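Teaching by Demonstration: Frequently Asked Questions

Questions we get at Skidwood from plant managers, teachers and the occasional annoyed engineer. Answers by Leopoldo Tovar. Last updated 30 May 2018.

Is it true that anyone can teach a robot by showing it?

Anyone can record a demonstration. Whether the robot learns anything worth having from it is a separate matter. I have watched salespeople blur the two for years, usually by showing a clip of the recording and then a clip of the robot, with no word on what happened in the weeks between.

What are the ways of doing it?

You can push the arm around by hand while it stores its joint positions. You can drive it from a distance with a second arm, a joystick or a headset. Or you can leave the robot out of it, do the job yourself with grippers on your hands, and record where they go. We have tried all of these at our Bemport shop. I don't have a favorite.

Which one is cheapest?

Grippers on your own hands, if you only count the hardware. Then you add the hours spent throwing out recordings where the tracking slipped, and it looks less cheap. Vendors quote the first number.

How many demonstrations does a task need?

Be suspicious of anyone who answers this before seeing your task. For the Palomino job, which was moving small boxes in and out of bins, we kept 3,367 recordings. The proposal we had been handed said 50 would do. With 50, the arm did fine as long as the box sat where it had sat during recording. Turn the box a little and it closed on air.

Can't it just generalize?

It can, within what it has been shown. If every carton you picked up was flat in the middle of the bin, don't expect much from the one leaning in the corner. People who demonstrate all day get tidy without noticing. They set things down the same way each time, and you end up with a big pile of nearly identical recordings.

Is driving the arm remotely more accurate than using your hands?

It is more honest. The robot can only record what the robot can do. With your own hands you will reach at angles the arm can't manage, and you won't find out until playback. On the other hand, remote driving is slow, and most operators get clumsy when they can't feel the object. Cristóvão Fonseca, who runs our recording sessions, disagrees with me on this and thinks a month of practice fixes it. We started him a new group of operators so he can prove it in July.

Should I record with one hand or two?

One, unless the job really calls for two. A second gripper means a second set of cables, and twice the chances that a recording is spoiled by something dull like a tracking marker turned the wrong way. 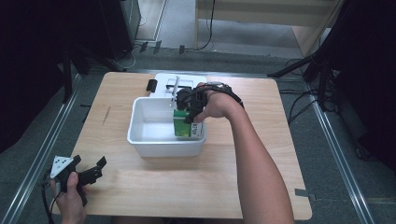
Our rule is that both hands have to be doing useful work for most of the take. If the left is only hovering, we put that gripper down and start over with the right alone.

Who should do the demonstrating?

Someone who does the job for a living, if you can get them. Engineers demonstrate how they think the job is done.

What about the Rirkoma package that claims to learn from 5 examples?

We ran it for 13 days. It learned to repeat those examples. If your parts arrive in a fixture and never move, that may be all you need, though a plain taught path would also do it for less money.

Do you come and demonstrate on site?

Yes, but bring us your worst parts: the dented, the badly stacked, the ones with tape hanging off. We won't run a demo on clean samples only.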